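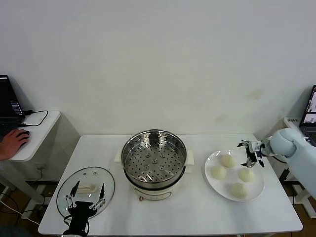
About Badetti

Badetti develops and tests recipes for printed booklets, package labels and cooking websites. The company began as a two-room test kitchen run by Aurelia Barbu and Teodor Onu. Most of the work is in pickles, relishes and preserved vegetables, with a smaller share in sauces and soups.

How a recipe is tested

Every recipe is made at least three times by two different cooks. The first cook works from the author's draft. The second works only from the edited text and may not ask questions. Quantities are recorded by weight and converted to cups and spoons at the end. Where the two results differ in salt, thickness or yield, the recipe goes back to the editor.

Brines are mixed in batches of 3000 grams and divided into 500-gram jars. Cucumber and cabbage recipes are tasted at one week and again at 37 days. A sheet is kept for each jar — variety, cut, salt, storage temperature — and filed with the recipe number. The archive now holds 979 finished recipes, the oldest of which are being retested with current vegetable varieties.

Who does the work

Aurelia Barbu edits all recipe text. Teodor Onu runs the kitchen schedule. Iulian Crăciun handles preserves and keeps the jar sheets. Raluca Grecu converts measures and checks serving sizes. The kitchen is closed for the first two weeks of August.

Publications

The Trometum booklets cover one vegetable each and are revised when a retest changes a quantity. Zisitz is the subscriber series, with longer notes on substitutions and storage. Corrections to either are printed in the next issue and marked in the archive.

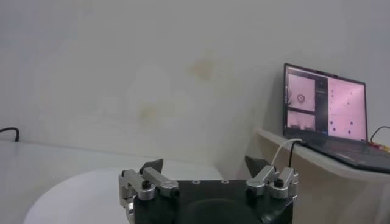
Lukian Polishchuk writes that the beet relish in the second Trometum booklet came out too sharp with store vinegar, and asks which strength the kitchen used. The recipe was tested at 5 percent acidity. Readers who find it sharp may add up to two teaspoons of sugar per jar — the vinegar itself should not be reduced.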